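In praise of the slow bus

Radosław Zawadzka
6 Oct 2022

I have lived in Gedstead for most of my adult life and until May I had never once taken the number 4 to the end of the line. I'd used it for the station, like everyone does, and got off with the crowd. Then my car failed its test, the garage wanted more than it was worth, and I found myself sitting upstairs at the front with a sandwich, going all the way to Mekau. It took an hour and a half. By car it's thirty-five minutes. I loved every bit of it!

So this is my case for the slow bus, the one that wanders off the main road to call at a village with a pond and a phone box and then wanders back again. I think we should have more of them, and I think more of us should be on them.

People always start with speed when they talk about transport. How many minutes can we shave off, how many stops can we drop. And yes, if you're trying to get to work for eight, I do see the point. But a lot of the trips we make aren't like that. The woman who gets on at Macedo with her shopping trolley isn't in a race with anybody. She wants a seat, a driver who waits until she's in it, and a stop near her front door. Take her stop away and the bus gets a bit quicker for me and completely useless for her.

And then there's the view. From the top deck you see over hedges! I have driven that road hundreds of times and had no idea there was a walled orchard behind the garden centre, or that the river bends back on itself below the church (you get it twice, once on each side). In a car I was looking at brake lights.

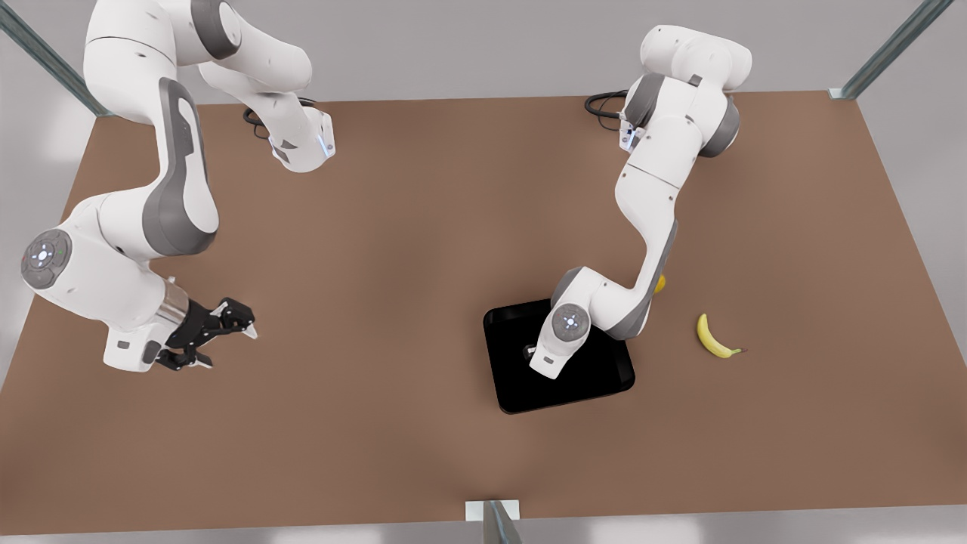

The money question always comes up, and it should. According to the parish newsletter, the Mekau end of the route carried 3,281 passengers last year, and there were letters afterwards saying that was far too few to bother with. I read it the other way. Those are trips to the doctor, to a Saturday job, to see a sister. Some of those people have no other way of making them, and if the bus goes they'll stay at home. You can't put that in a column next to the fuel bill, but it costs us all something in the end.

I'd like a few small things. A timetable at every stop in print large enough to read without glasses. A last bus back from Mekau later than ten to six, so you could go over for your tea. One ticket that works on the Reronlow coach as well, so that a missed connection doesn't mean paying twice. None of it is grand, and the ticket is the one I'd fight for first.

I still haven't replaced the car. I may have to once the winter comes, I know that. For now I've got a weekly pass and a favourite seat, and next week I'm going to get off at the stop by the orchard and find out whether they sell the apples.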